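Home | About Beller | Newsroom | Programs | Careers | Contact

Beller Expands Demonstration Gathering for Robot Learning at Sonorstead

SONORSTEAD, August – Beller has opened a second demonstration floor at its Sonorstead site, where trained operators guide robots through everyday handling tasks and record each attempt as an example for Plivodine, the company's learning system.

The expansion follows a first phase in which operators completed 808 recorded sessions on 4 tasks: picking up bottles, sorting small parts, folding cloth and passing objects from one hand to the other. The new floor is expected to add 880 sessions before the end of the program year. Krasniqi, a supplier of industrial handling equipment, is providing engineering support under an agreement signed this spring.

"A learning system is limited by the examples it is given," said Otis Ostrowski, Director of Data Programs at Beller. "We have asked our operators to work at a natural pace, to change the position of objects between attempts, and to keep the attempts that go wrong. Those are marked and stored with the others."

Each session is reviewed by a second operator before it enters the training set. Of the sessions completed in the first phase, 357 were returned for new labels or repeated in full. Beller will apply the same review on the new floor and will extend it to tasks recorded by cameras mounted at the robot's wrist.

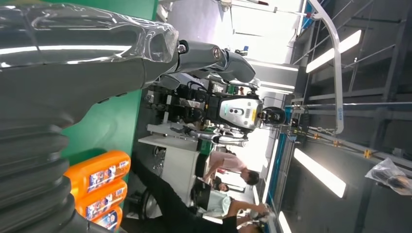 Why does the company record failed attempts?

Failed attempts show the system what a poor grip or a missed reach looks like, and how an operator corrects it. They are labeled separately so that engineers can decide when to include them in training.

Operator training for the new floor is under way. Research groups wishing to propose additional tasks may write to the Data Programs office at Sonorstead.

Contact: Beller Press Office, Sonorstead | © Beller. All rights reserved. | Back to top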